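Section 6. Opening the Tower and Seating the Memory

By now you should have your Clutier refurbishing kit unpacked, your work surface cleared, and a cup of something nice well out of elbow range. This is the section most people look forward to, and also the one they worry about, so we have tried to go slowly. If you have never had the side off a desktop computer before, please read it through to the end once before you pick up a screwdriver. It takes a few minutes and you will feel a good deal calmer for it.

What you will need

The medium screwdriver from the Clutier kit
The Petchrat wrist strap
A small dish for screws (a jar lid does very well)
A soft brush
Your replacement memory modules, still in their bags

CAUTION: Shut the computer down, switch it off at the back and unplug the power cord before you go any further. Never open the power supply itself. There is nothing inside it for you to fix, and it can hold a charge long after the cord is out.

6.1 Laying the tower down

1. Unplug everything from the back of the computer. If you think you might forget what went where, tie a bit of labeled string to each cable.

2. Press the power button once with the cord out and hold it for a few seconds.

3. Lay the tower on its side, with the removable panel facing up. Any firm, level surface will do, so long as the case doesn't rock when you lean on it.

4. Remove the screws along the back edge of the panel and put them in your dish. Slide the panel toward the back and lift. Older panels can be stubborn, and a gentle bump with the heel of your hand is quite all right.

5. Clip the Petchrat strap to bare metal on the inner frame and put the other end snugly around your wrist.

6.2 Finding your way around

Give yourself a minute just to look. The motherboard is the big flat circuit board, and on many older machines it is green. The power supply is the metal box with a printed label on it. Between the two you will usually meet a few wires that seem determined to be in your way. Don't pull on them! Ease them to one side and they will generally stay there.

The memory slots are the long narrow ones that sit side by side, and we find the easiest way to locate them is to look for a brightly colored expansion slot and then search nearby.

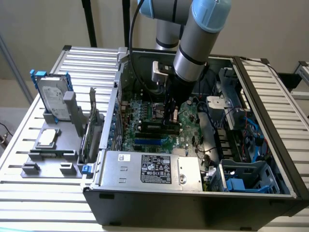
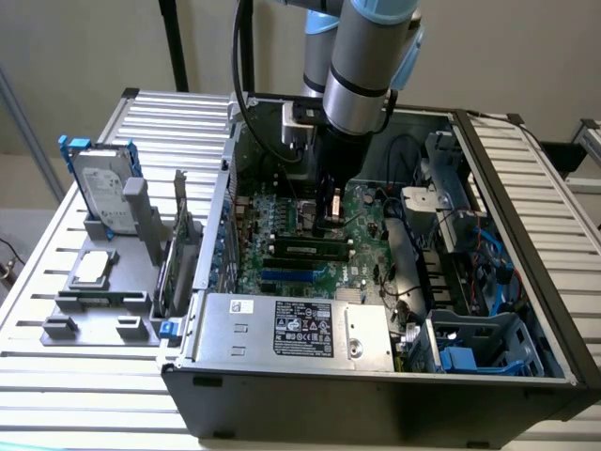
In both views the memory sits near the middle of the board, with the blue expansion slot just below it and the silver power supply along the front of the case.

A reader in the Mudmont repair circle wrote to say that she had spent most of a Saturday trying to push a memory module into the wrong kind of slot, and that she would have liked a plainer warning about it. She suggested telling people to hold the new module next to the old one before doing anything else, and to stop at once if the notches didn't line up. She also said that laying the old module on a sheet of white paper made the notch much easier to see under her kitchen light.

We have taken her advice, and it now appears as step 1 below.

6.3 Changing the memory

1. Release one old module by pressing the latch or latches at the ends of its slot outward. Lift it straight up by its edges and lay it on white paper. Hold the new module beside it and compare the notches. If they differ, stop and turn to the parts list on page 153.

2. Brush any dust out of the slot. Use short, light strokes, and don't blow into it, however tempting that may be.

3. Line up the notch in the new module with the ridge in the slot. It will only go in one way around.

4. Press down evenly with both thumbs until the latches close. This can take more push than you expect, so press slowly and keep the module upright.

5. Repeat for the other module, if you are replacing a pair.

NOTE: If you bought the Judik memory bundle, the two modules are a matched set and should be fitted together. Check your motherboard's own booklet to see which slots it wants you to use for a pair.

6.4 Before you close up

Look over the board once more for loose screws or a wire trapped under a module. Take off the wrist strap, slide the panel back on and return the screws. Then stand the tower up, reconnect your cables, and switch on.

The first start after a memory change may be slower than usual, so give it a little time. If you hear repeated beeps or the screen stays dark, switch off, unplug, and reseat the modules as in 6.3. A full list of beep patterns begins on page 124.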